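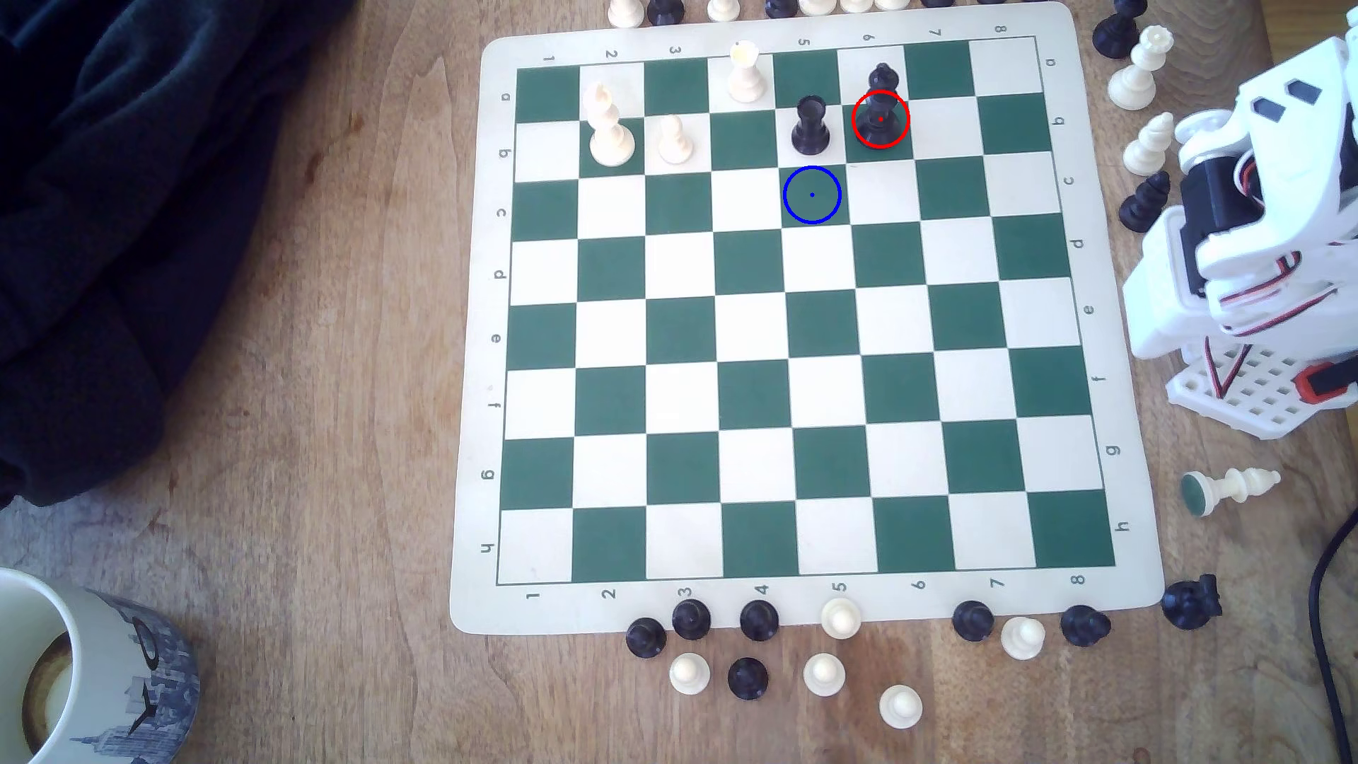 May, 11:40 p.m. – pick point and square map

Moved the Torkora overlay into the planner loop tonight. Red ring marks the pick, blue ring the place target. For this position that is the black king to the empty green square below the black rook. The king stands right beside the rook, so the grasp angle matters more than the path.

The square map still had files and ranks swapped. The mat prints digits along the top and bottom borders and letters down the sides, and my lookup assumed the reverse. Fixed in the config, not in the code.

Replanned 188 times offline from the same start state. 23 rejected, all on finger clearance to the rook. Median planning time about 441 ms, too slow. The Gendix collision checker still treats every off-board piece as a full mesh. Cylinders tomorrow – then rerun with the same seed, 3245.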